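공용 탁자 위의 봉제 인형에 대하여

보육과 돌봄의 공간에서 장난감을 어떻게 둘 것인가 하는 문제는 오랫동안 수납의 문제로만 다루어져 왔다. 시설을 새로 꾸밀 때 제출되는 계획서에는 선반의 높이와 수납함의 개수, 청소 주기와 교체 시기가 적힌다. 그러나 아이가 처음 방에 들어섰을 때 무엇을 먼저 보게 되는지, 그 물건에 손이 닿는지에 관해서는 대개 한 줄도 적히지 않는다. 본고는 이 누락을 가볍게 볼 수 없다는 입장에서 쓴다.

필자가 자문을 맡은 골턴(Golton) 가족지원센터는 지난 11월 놀이실의 운영 지침을 개정하였다. 개정의 핵심은 모든 놀잇감을 사용 직후 뚜껑 있는 수납함에 넣고 탁자 위를 비워 두도록 한 것이다. 지침의 취지는 분명하다. 방은 여러 가정이 번갈아 쓰고, 앞사람이 쓰던 물건이 그대로 남아 있으면 다음 사람이 불편을 느낄 수 있다. 위생 관리의 책임 소재도 명확해진다. 운영 부서의 시구타 레픽(Sigita Lepik) 과장은 개정안 설명회에서 정돈된 방이 곧 이용자에 대한 예의라고 말하였고, 필자 역시 그 말의 상당 부분에 동의한다.

다만 예의의 형식이 한 가지뿐인지는 따져 볼 일이다. 손님을 맞는 집에서 모든 의자를 접어 벽장에 넣어 두는 경우는 없다. 앉을 자리를 보이게 내어 두는 것이 환대의 일부이기 때문이다. 어린 이용자에게 장난감은 의자와 비슷한 기능을 한다. 낯선 어른이 말을 걸고 보호자가 서류를 작성하는 동안, 아이에게는 머물 곳이 필요하다. 그 머물 곳은 방의 한구석일 수도 있고, 손에 쥔 물건 하나일 수도 있다. 뚜껑이 닫힌 수납함은 그 역할을 하지 못한다.

이 점에서 봉제 인형은 다른 놀잇감과 구별되어야 한다. 블록이나 퍼즐은 사용법을 전제로 한다. 조각을 맞추어야 하고, 높이 쌓아야 하며, 잘하고 못함이 드러난다. 봉제 인형에는 그러한 과제가 없다. 안고 있어도 되고 옆에 두어도 되며, 아무것도 하지 않아도 무방하다. 상담을 처음 받으러 온 아이에게 과제가 없는 물건이 하나쯤 주어지는 것은 사소한 배려가 아니라고 필자는 본다.

재질과 형태에 관한 논의도 필요하다. 기관에서 인형을 고를 때에는 흔히 잘 알려진 등장인물을 선호한다. 아이들이 바로 알아본다는 이유에서이다. 그러나 이미 이름과 성격이 정해진 인형은 아이가 채워 넣을 여지를 줄인다. 골턴에서 근무하는 놀이지도사 루타 카즐라우스키에네(Rūta Kazlauskienė) 선생은 무엇을 본떴는지 선뜻 말하기 어려운 인형일수록 아이들이 말을 많이 건다고 보고한 바 있다. 지느러미라고 하는 아이도 있고 귀라고 하는 아이도 있으며, 어느 쪽이든 이야기는 이어진다는 것이다. 엄밀한 조사에 따른 결론은 아니나, 현장의 오랜 관찰로서 경청할 가치가 있다.

반론도 살펴야 한다. 첫째는 위생이다. 천으로 된 물건은 닦아 내기 어렵고, 여러 아이의 손을 거친다. 이 지적은 2020년 7월 15일 현재의 상황에서 더욱 무겁게 받아들여야 한다. 감염에 대한 우려가 일상의 모든 접촉을 재검토하게 만들고 있는 시기에, 만지는 물건을 줄이자는 제안에는 충분한 근거가 있다. 그러나 줄이는 것과 없애는 것은 구분되어야 한다. 센터가 보유한 봉제 인형은 100개가 넘는다. 이를 모두 수납함에 쌓아 두고 한꺼번에 관리하는 방식보다, 10개를 골라 세탁 일정을 정하고 그 가운데 2개씩만 내어 두는 방식이 관리의 면에서도 수월하다. 세탁을 견디는지 여부를 구입 단계에서 확인한다면 부담은 더 줄어들 것이다.

둘째는 형평이다. 어느 방에는 인형이 있고 어느 방에는 없다면 이용자가 차별을 느낄 수 있다는 우려이다. 마르구스 아도마이티스(Margus Adomaitis) 위원이 제기한 이 문제에 대하여 필자는 기준을 방이 아니라 탁자에 두자고 제안한다. 아이가 앉을 수 있는 탁자라면 어디든 같은 원칙을 적용하는 것이다. 현재 센터에서 아이가 이용하는 탁자는 4개이며, 이 정도의 규모라면 별도의 예산을 편성하지 않고도 시행할 수 있다.

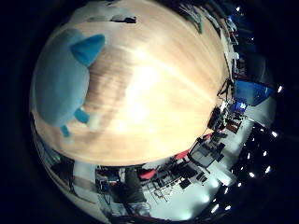
탁자 자체에 대한 고려도 빠뜨릴 수 없다. 나뭇결이 드러난 밝은 갈색의 목재 상판은 푸른 계열의 천과 잘 어울리고, 그 위에 놓인 연한 회청색 몸통이나 짙은 청록색의 짧은 팔다리는 멀리서도 눈에 들어온다. 색의 조화를 말하려는 것이 아니다. 어린아이에게는 물건이 바탕에서 분리되어 보이는 일이 중요하며, 무늬가 어지러운 식탁보나 같은 색의 깔개 위에서는 인형이 쉽게 묻힌다. 조명도 마찬가지이다. 천장의 등이 상판에 그대로 비치면 하얗게 번진 자리가 생기고, 아이의 시선은 그 번짐을 피해 다니게 된다. 광택이 적은 마감을 택하거나 탁자의 위치를 조정하는 것만으로 개선할 수 있는 부분이다.

아울러 탁자를 어른의 물건과 나누어 쓰는 관행에 대하여도 한 가지를 지적하고자 한다. 여러 용도로 쓰이는 방에서는 전선이나 기기가 탁자의 가장자리를 차지하는 일이 잦다. 모든 전선을 감추라는 요구는 현실적이지 않다. 그러나 인형이 놓인 쪽과 어른의 물건이 놓인 쪽 사이에 얼마간의 거리를 두는 일은 가능하다. 아이는 경계선이 그어져 있지 않아도 어디까지가 자기 자리인지를 비교적 정확하게 읽는다. 손을 뻗어도 꾸중을 듣지 않을 범위가 분명할수록 손은 편하게 나간다.

정리의 의미를 다시 규정할 필요가 있다는 의견은 센터 밖에서도 나온다. 디셀로라(Diselora) 지역 도서관의 어린이실을 담당하는 푸슈파 네기(Pushpa Negi) 사서는 폐관 후의 정리와 개관 전의 정리를 별개의 업무로 나누어 운영하고 있다. 폐관 후에는 모든 것을 제자리에 넣고, 개관 전에는 그중 일부를 다시 꺼내어 놓는다. 두 번째 업무에 드는 시간은 길지 않으나, 업무 분장표에 명시되어 있다는 점이 중요하다. 명시되지 않은 일은 담당자가 바뀌면 사라지기 쉽다. 골턴의 개정 지침에는 넣는 절차만 있고 꺼내는 절차가 없다.

이에 필자는 지침 제정 부서에 다음과 같은 보완을 요청한다. 탁자 위를 비워 둔다는 조항에 단서를 두어, 이용 시간 전에 세탁을 마친 봉제 인형을 아이의 손이 닿는 위치에 내어 두도록 할 것. 인형의 선정은 놀이지도사의 의견을 들어 정할 것. 꺼내어 두는 업무의 담당자를 근무표에 기재할 것. 이용자가 원하지 않는 경우에는 즉시 치울 수 있도록 할 것. 이상의 내용은 현행 지침의 골격을 바꾸지 않으며, 위생 담당 부서가 정한 세탁 기준도 그대로 유지된다.

물론 인형 하나가 상담의 성패를 좌우한다고 주장할 생각은 없다. 인형을 한 번도 만지지 않고 돌아가는 아이도 있을 것이고, 그 역시 존중되어야 한다. 필자가 문제 삼는 것은 선택의 기회가 규정에 의하여 미리 닫혀 있다는 점이다. 보완안에 대한 의견은 다음 운영회의 전까지 서면으로 받는다.

티모테 코스트(Timothée Coste)
골턴 가족지원센터 공간운영 자문위원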